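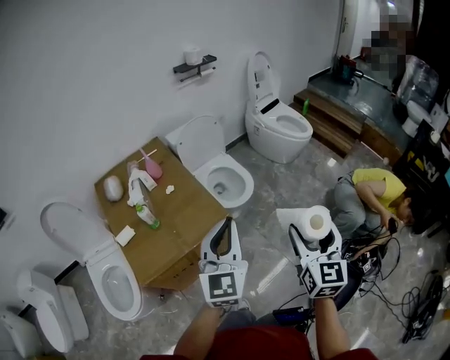
Ask Shona McKinnon what the hardest thing in a bathroom is and she won't say the toilet. She will say the paper, and then, if you have brought biscuits and look as if you might stay a while, she will spend most of an afternoon telling you why.

McKinnon runs the household handling work at Kinach, a small research group that would dearly like robots to take on the sort of cleaning the rest of us put off until visitors are due. Her method is a homely one. People do the chores themselves, holding a pair of grippers in place of using their bare fingers, and the recordings become lessons for a machine. There is no robot to steer, and a newcomer can be at it after 15 minutes of practice (I was, though I dropped the soap a good deal).

By March the group had gathered 1,116 recordings, and this is where the story takes its turn. Thodoris Xenos, who looks after the training side, had grown uneasy about how alike many of them were. The same tidy reach, the same tidy grasp, over and over again. So he went through the lot and kept only 649, favouring the ones where somebody fumbled, let go and had another try.

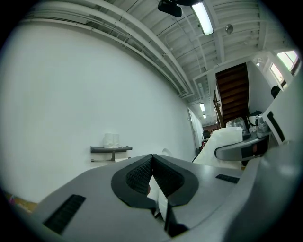 He trained one model on everything and another on the smaller set, and gave each of them 100 attempts at putting a fresh roll on its holder. The smaller set won, and by a margin that sent him back to check his sums twice. "I was sure I'd mixed up the folders," he told me, still looking faintly worried about it.

His explanation is that paper gives way. Squeeze a roll a little too hard and it changes shape, so a model that has only seen perfect grasps has no idea what to do next, whereas one raised on other people's muddles has seen a way out of them. McKinnon is more cautious - she would like to see the same thing happen with cloths and bottles before she believes it entirely, and she suspects the holder was a rather forgiving one.

Those trials are next on the list, and Xenos has already asked everyone to stop throwing away their bad takes.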